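About Noleck

Welcome, and do stay a while! We are a small research company with one stubborn interest, teaching two robot arms to pack things that were never designed with robots in mind. Our method, Cernis, learns from people guiding both arms through a job, and clear plastic gives it plenty to chew on.

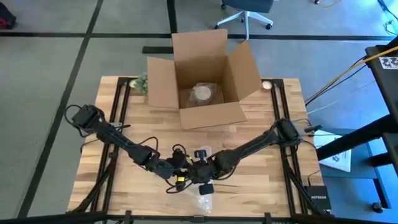 Hutsuliak wrote to us in September that two arms were a luxury, and that one good one with a bit of patience would do. We took that to heart, trained a one-armed version on the same 2,357 demonstrations, and still came home to two (bags like to be held while you open them).

Cernis plans 30 small movements ahead and then thinks again, so a lost view of the cup needn't spoil everything that follows. 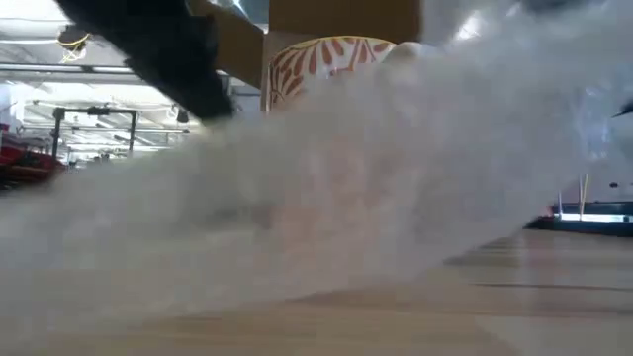

Drumow asked whether planning further ahead wouldn't be smoother. It was, up to 60 movements, but the arms grew slow to notice a slip, so we went back to 30 and have been happy there.

Mugs are our present favourites, handles and all, and they keep us humble. 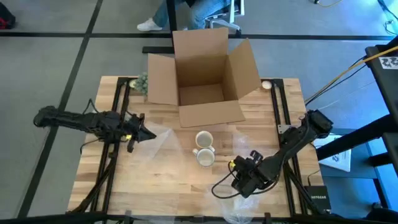

Can Cernis learn a new item without starting from scratch?
We add fresh demonstrations to the old ones and carry on training from the last version.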